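Retarding dough without losing the crumb: a conversation with the production lead at Farine

Farine has been baking in Verkden since the building still had a coal-fired deck oven. The oven is gone, replaced by a gas unit and later by an electric one, but the production schedule is still built around a long cold fermentation. The bakery's production lead agreed to talk about that schedule on the condition that the conversation stay on process and leave the owners' expansion plans alone. We met after the last bake, in the office above the loading dock.

The starting point was temperature. Most published formulas for retarded dough give a single figure for the cold room, and the production lead considers this close to useless.

"The room has one temperature and the dough has another," the production lead said. "A two-pound piece shaped at 76 degrees takes hours to come down. During those hours it is still fermenting at a good rate. If you write down only the room setting, you have left out the part where most of the work happens."

Farine's answer is to log core temperature. One piece per rack carries a probe, and the rack is not considered retarded until the probe reads 45. The bakery began doing this in May, after a run of loaves with dense bases and large voids under the top crust. The room had been holding its setting throughout. The racks nearest the door had been loaded late and warm, and the evaporator could not pull them down before the shift ended.

Asked whether a larger evaporator would have been the simpler fix, the production lead was doubtful. More airflow dries the surface of the dough, and a dry skin does not open cleanly at the score. The loads were split instead. Half now go in at the end of the first shift and half after the mixers have been cleaned, which spreads the heat over a longer period and costs nothing but a change in the order of work.

The flour is a separate subject. Farine buys a blend it calls Testetti, milled to its own specification from two hard wheats. Protein is not the number the bakery watches most closely. "Protein tells me how much water I can probably use," the production lead said. "Falling number tells me whether the dough will still be there in the morning." A low falling number means high enzyme activity, and over a long cold rest that activity breaks down starch to the point where the crumb turns gummy. The bakery rejects lots that fall outside its range in either direction. A high figure gives a pale crust and a loaf that stales early, and the production lead would sooner return the flour than correct it with malt.

Salt is held at 2 percent of flour weight and is not negotiable. Hydration is. It moves with the season and with the age of the flour, and the mixer operators are permitted to adjust it within a narrow band as long as the change is written on the batch sheet. Adjustments outside the band need a second signature. The production lead described this as the one piece of paperwork in the building that has paid for itself.

The bakery's standard retard is 18 hours. I asked where the figure came from, expecting a reference to flavor. It came from the delivery schedule. The trucks leave at a fixed time, the ovens need a fixed period before that, and counting backward gave the number. Acidity and starter percentage were then tuned to suit it.

"People assume the clock was set by the bread," the production lead said. "We had a clock first and made the bread fit. With a different starter ratio I could give you nearly the same loaf in 12." The word "nearly" was stressed. The shorter version has a milder crust and fewer of the small blisters that regular customers look for.

Those blisters divide the trade. Some bakers treat them as a fault, the result of gas collecting under a cold, damp skin. Farine regards them as a marker of the process and makes no attempt to suppress them. A wholesale account once asked for a smooth crust and was offered a different product, a straight dough proofed warm and baked the same day. The account took it for several months and then went back to the retarded loaf.

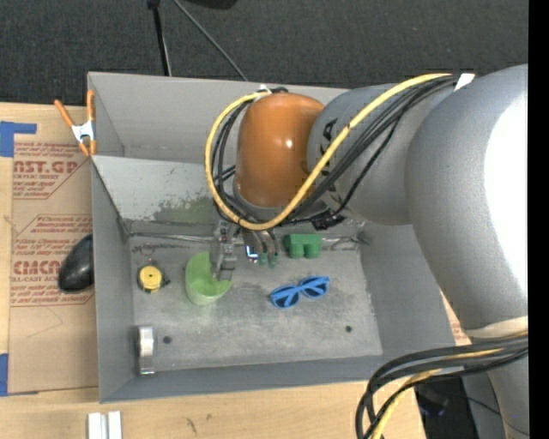
A former shift baker at the Tuhiwai plant takes the opposite view of the core probe, and told me that a single reading per rack gives false confidence, as the top and bottom shelves can differ by several degrees for most of the night. The Tuhiwai method was to fix the dough temperature at the mixer with chilled water and leave the cold room alone.

I put this to the production lead, who accepted the point about shelves and disputed the conclusion. Chilled water works well when the interval between mixing and loading is constant. At Farine it is not. The divider stops, a batch waits, and a dough that left the mixer on target arrives at the rack several degrees over. The probe catches that and the mixer thermometer does not. On the question of position, the probe piece is placed on the middle shelf in odd weeks and the top shelf in even weeks, and the two sets of records are kept apart.

We finished with baking from cold. Farine loads straight from the retarder with no bench rest. A cold piece holds its shape on the peel and takes a deeper cut, and the crust sets later, which allows more expansion at the score. The cost is a longer bake and a larger drop in deck temperature on loading. The ovens are set high to compensate and brought down after 7 minutes, with steam only at the start.

The production lead's remaining complaint concerned the vents, which on the current oven open more slowly than on the old one. Steam lingers, and the crust comes out thinner than it should. A modified linkage has been ordered. Until it is fitted, the doors are cracked by hand for the last part of each bake.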